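Seixas发布抓绒衣物折叠与收纳操作规范

2022年2月

家用纺织品护理机构Seixas日前公布新版抓绒类衣物折叠规范，适用于长袖上衣、连帽衫及薄型绒毯，自9月起在其下属各培训点统一执行。规范共18条，编号3706，由Margarida Falcão主持起草，面料部分的测试由Stultex实验室完成。

新规范与旧版的主要差别在于折叠顺序。旧版要求先对折衣身，再处理袖子；新版改为衣身正面朝上完全摊平，领口朝向远离操作者的一侧，先将一侧袖子向内折，斜置于胸前，再折另一侧。两袖到位后，下摆向上翻折，折线落在袖口以下，避免三层以上绒面叠压在同一位置。

起草组在说明中指出，抓绒面料回弹较大，折痕不易固定，袖子部位双层叠合后厚度明显高于衣身。如两袖在同一高度交叠，成品中部隆起，放入抽屉后容易散开。按新版步骤操作，成品宽度以34厘米为准，可直立排放。

操作台面方面，规范不强制使用专用折衣板。床面、铺有毯子的平面均可使用，条件是表面平整，衣物下方无硬物。绒面毯与绒面衣物之间摩擦力较大，衣物不易滑动，但拖拽时会带起下层织物，因此移动衣物须先提起再放下，不得贴面平推。

领口饰边和领标另有要求。带条纹包边的领口不得作为抓取点，以免拉伸变形；领标应保持可见，便于分拣时核对尺码。深色抓绒与浅色毯类应分开收纳，首次洗涤前不得叠放。

Seixas培训负责人Edem Kpodo表示，此前学员出错最多的环节是第二只袖子：“第一只袖子折好以后，很多人直接去翻下摆，另一只袖子还伸在外面，最后只能拆开重来。”新版为此增设检查步骤，翻折下摆前须确认两侧袖口均已收入衣身范围之内。

首批试行点设在Skastulura和Arnard两处，试行期7周。试行期间，两处培训点将分别记录返工次数和单件用时，数据汇总后用于修订附录。羊毛混纺及带拉链款式暂不纳入，相关条款另行公布。

规范全文可在各培训点前台索取，电子版随后上线。
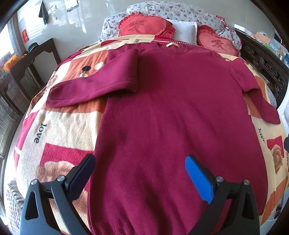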